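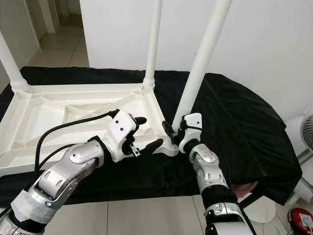
Progress report to the Trandbridge Fund
Phelan project: comparison of end effectors for two-armed furniture handling
Submitted Jun 13, 2023

Summary of the period

Work since the January report has been on the second part of the plan, in which the Prilard hands are tested against the parallel-jaw grippers on the same pair of arms. The table task is finished for the hands and partly finished for the jaws. We are inside the budget for staff time and slightly over on spare parts. The comparison of wrist cameras has been moved to the next period, for reasons given further down.

The table task

The task uses a moulded plastic table turned upside down on a black cloth. The arms have to take hold of a leg close to the joint with the top, keep the top from shifting, and turn the leg far enough to free it. We chose it because it needs both arms at once and because the parts are cheap to replace. The legs are round and smooth, and the ribbed collars at the joints give the fingers something to press against.

An attempt counts as complete when the leg is free and has been put down without the operator stepping in. With the hands we ran 400 attempts under operator control. Of these, 317 were complete. A further 61 failed through slipping, nearly all of them during the turn and not at the first grasp. The remainder were stopped by the operator, mostly when a cable had caught on a leg or the wrist had reached its limit.

The slipping was worst early on. The operators had been taking hold too far up the leg, where there was plenty of room for the fingers but the leg flexed as it was turned. Once they were told to work down at the collar the results improved. We did not reset the count when the instruction changed, so the figure for complete attempts includes the poorer early runs.

Parallel-jaw grippers

The jaw grippers were fitted after the hand trials. They close faster and hold a leg well when approached square on. They do less well at the corners, where the raised rim gets in the way of the lower jaw and the operator has to back off and come in at another angle. The full set of attempts has not yet been run and we would rather not quote a success rate until it has.

Operators preferred the jaws for picking a leg up off the cloth and the hands for turning it. We had not planned to record preferences, but the remarks were consistent enough to go into the log. 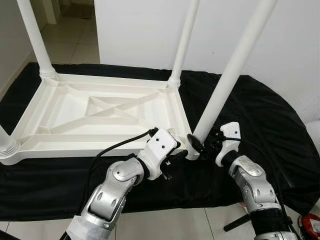
Why are both hands used on one leg?

A single hand could hold the leg but tended to lose its grip when the wrist turned. With the fingers of the second hand closed on the other side, one hand can keep hold while the other lets go and takes a fresh grip.

Controllers

Two controllers were tried. The first sends finger positions straight from the operator's glove. The second limits the closing force and ignores small movements of the operator's fingers. The second was better for long sessions and caused less wear on the fingertips. It was slower to let go, and operators who had trained on the first one took a while to get used to that. We have kept the second controller for all the remaining work.

Faults and repairs

Six fingertip covers were replaced. One hand was returned to the supplier with a stiff thumb and came back with a new drive cable fitted, but we lost working days while it was away and had no spare. The cables behind the hands are still a nuisance. They have to be long enough for the wrist to turn, and the slack can catch on an upright leg. We have tried clipping them along the forearm, which helped on one side and restricted the wrist on the other.

The black cloth has stayed. It cuts down reflections from the work surface and makes the white parts easier for the depth software to separate. It does creep when the table is pushed, and it has to be pulled straight between sessions.

Changes to the plan

The wrist camera comparison depended on brackets being made at the Ulby workshop. The first set fouled the cables and had to be redrawn. The new set is on order. All recordings so far have been made with the head camera only, and in some of them the nearest leg hides part of the grasp. The brackets should settle whether a wrist view is worth the added weight.

Next period

Finish the jaw gripper attempts using the same task and the same operators.
Fit the new brackets and repeat a short run with the hands.
Try a softer fingertip material on the turning step.
Send Trandbridge the full log of failed attempts, with the cause noted for each.

Money

We ask permission to move the unspent travel allowance into spare parts, chiefly to buy one spare hand. No increase in the total is requested.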